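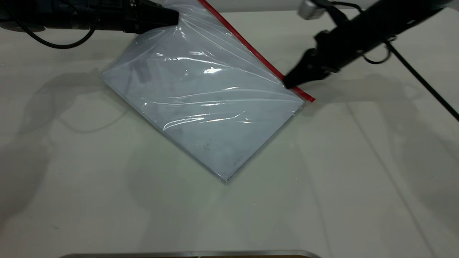 Two-arm setup with the zip bag, red strip to the upper right. Bench session, June.

FLASBRIDGE ROBOTICS CLUB
Minutes of the June meeting

Present: Tyyne Niskanen (chair), Anneli Pitkänen, Helmi Toivonen, Gervásio Magalhães, Rozália Kollár (minutes)
Meeting opened at 6:40 p.m. in the bench room.

1. Minutes of the last meeting
Accepted with one change. Item 4 said the bag task was "working." Anneli asked for this to read "attempted." Gervásio objected that it had worked at least once. Anneli asked whether anyone had written that down. It had not been written down. Changed to "attempted."

2. Bag task, where we are
Gervásio reported for the bag group. Both arms now reach the bag from the far side of the table, one at the top corner and one at the zipper. The plan is still for one arm to hold while the other pulls along the strip. He believes the group is close.

Helmi asked what close means. Gervásio said the right gripper gets to the red strip on most tries. Helmi pointed out that getting to the strip and opening the bag are two different jobs and the entry form only mentions the second one. She would like the progress sheet to have a separate column for each.

Tyyne said the clear plastic worries her more than the zipper. The creases throw back white streaks and there is one bright glare spot near the middle of the bag, and she doubts the software can tell any of that from an edge. Gervásio said the red strip is easy to find by color and the rest of the bag matters less. Tyyne said it will matter if the competition bag has a clear zipper. The rules say "a resealable bag" and stop there.

Agreed: Helmi to write to the organizers and ask about the zipper color. Nobody is to assume red until there is an answer.

3. Training runs
The log stands at 2173 runs. Gervásio wants to reach 2791 before the regional, a number taken from last year's Zollar team, who gave it in their talk. Anneli asked why a total that suited another team, with another arm and another task, should suit us. Gervásio said it was a target and people like a target. Anneli said she would like one that could be explained to a judge.

Rozália asked how many of the logged runs had the bag in the same position. Gervásio thought most of them, laid at a diagonal with the strip on the right. There was some discussion. Tyyne's view is that we may have taught the arms one bag in one place. Gervásio disagrees but accepts that it hasn't been tested.

Agreed: the next 300 runs to use changed positions, with the bag turned before each one. Anneli to draw up the list of positions so that it isn't left to whoever is at the bench. The total of 2791 stays on the whiteboard but is not a club target.

4. Cables
Helmi raised the cables again. One hangs in a loop under the left arm and a longer one from the right arm runs across the tabletop and off the side. She has asked for clips at the last two meetings. Gervásio said the left one needs slack to let the arm reach. Helmi said slack is fine, but she wants to know where it goes when the arm comes back.

Agreed: Helmi to buy clips, up to $20, and fit them herself. Receipt to Tyyne.

5. Offer from Cloratus
Tyyne read out an e-mail from Cloratus offering the club a trial of their planning software, free until the fall. Gervásio is in favor. Anneli asked what happens in the fall. The e-mail doesn't say. Rozália noted that the previous free trial took two meetings to install and was used for one afternoon.

Not agreed. Tyyne to ask for the price after the trial, and whether our logs stay on our own machine. Back on the agenda when she has a reply – no one is to sign up in the meantime.

6. Öberg open evening
The Öberg school has asked for a live demo. Gervásio would like to show the full bag task. Anneli and Helmi would both prefer to show the reach and the grip and call it that. Tyyne said parents will clap for either one, and that this is a reason to be careful about what we claim.

Vote: reach and grip only, four in favor, Gervásio against. He asked for it to be minuted that he thinks the club is underselling the work. So minuted.

7. Other business
Rozália asked for run notes to be typed up on the same evening. Two pages from the last session can't be read, including by the person who wrote them.
Anneli asked that failed runs be kept in the log along with the good ones. Agreed without discussion.
The bench room key is to go back on its hook.

Actions
Helmi – letter to organizers, cable clips, new columns on the progress sheet
Anneli – list of bag positions
Gervásio – runs with changed positions, results to the next meeting
Tyyne – reply to Cloratus, answer to Öberg
Rozália – corrected minutes of the last meeting

Meeting closed at 8:05 p.m.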